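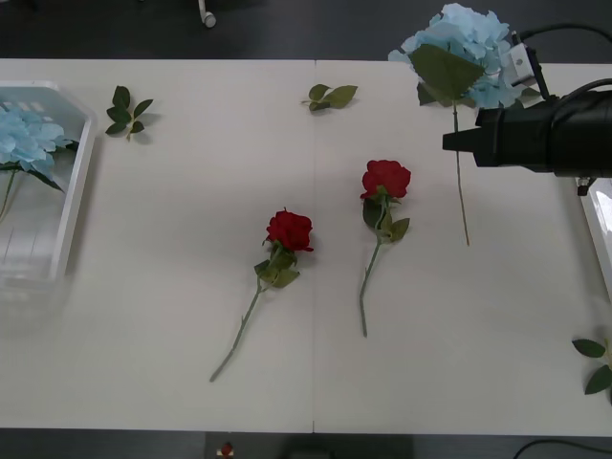
*Light blue artificial hydrangea in a clear basket, with a sprig of artificial leaves on the table beside it.*

The public art scheme at Woncombe has reached its last planning stage. Ekora, the studio appointed in August, has submitted drawings for a ring of cast concrete seats on the old cattle market, 16 metres across and open to the north. The outer face of each seat carries a line of text from the town's market records, cut to a depth of five millimetres.

The concrete is a white cement mix with crushed limestone. Test blocks were cast at Pestport, where the fabricator has a covered yard, and left outside over one winter. Staining was heaviest on the flat tops, so the final design gives every seat a slight fall towards the centre drain.
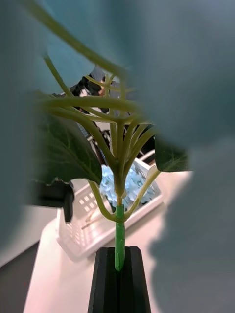
Planting was the point most argued over at the public sessions. The first proposal had a hedge inside the ring, which the highways officer rejected on sight lines. Later versions used a looser shrub, with slender stems dividing low down and fanning outwards, much as the pale yellow-green branches do above their bright green sleeve. The council has asked for a maximum height of 925 millimetres and a maintenance plan covering five years.

Lettering follows a face drawn for the project and named Bíró. It has no fine strokes, and the counters are wide enough to shed water. Roughly 800 characters will be cut, all by machine, then finished by hand.
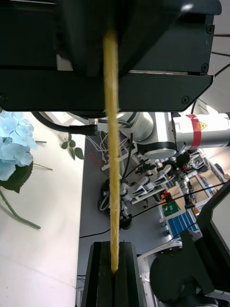

*Long yellow stick with a textured surface, held upright.*

The site stays open during the works, apart from the eastern bays. Loss of parking is put at 70 spaces.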